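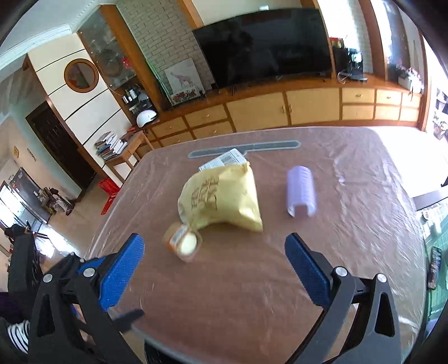 Zamside High-Altitude Balloon and Small Rocket Club: Questions We Get a Lot

Do I need any background in spaceflight to join?

None at all! Mehwish Swati, who runs our tracking desk, joined after watching a lunar landing on her phone in a parking lot, and she'd never soldered a thing. If you get excited when a countdown hits ten, you'll fit right in.

What do you launch?

Two kinds of things. Prastau is our weather balloon, which climbs to nearly 100,000 feet with a small payload of sensors. Yousafzai is the rocket, a solid-motor model that goes a lot lower but is a whole lot louder. Balloon flights run most of the year, wind permitting. The rocket comes out in August, when the field is mowed.

Can I put my own experiment on the balloon?

Yes, please do! Each flight has room for 3 member payloads. Yours has to fit in the foam tray (Danish Niazi will mail you the dimensions) and run on its own battery. Past riders include a Geiger counter, radish seeds and a very patient music box.

How do you find it again?

Radio beacon first, GPS logger as backup. We drive out toward the predicted landing spot while the balloon is still climbing, so bring snacks and good shoes. The longest chase so far was 35 miles on back roads, and it was a blast.

Does it reach space?

Nope, it stays well below. But the sky up there goes black in the middle of the day and the horizon has a curve to it, and the whole room goes quiet when the footage plays.

Are kids welcome?

Absolutely, with an adult along. Kids stand behind the rope with everybody else during rocket launches, and they usually get to help fill the balloon.

What if a launch gets called off?

We post by 6 a.m. on the members' page. If it's scrubbed, we still meet for pancakes and go over the wind charts together, which is more fun than it sounds!

What is Vomovitz?

Our next rocket! It will have two stages and a bigger parachute bay. The fins are cut, the nose cone isn't, and we could really use someone who knows fiberglass. Ask for Danish at any build night.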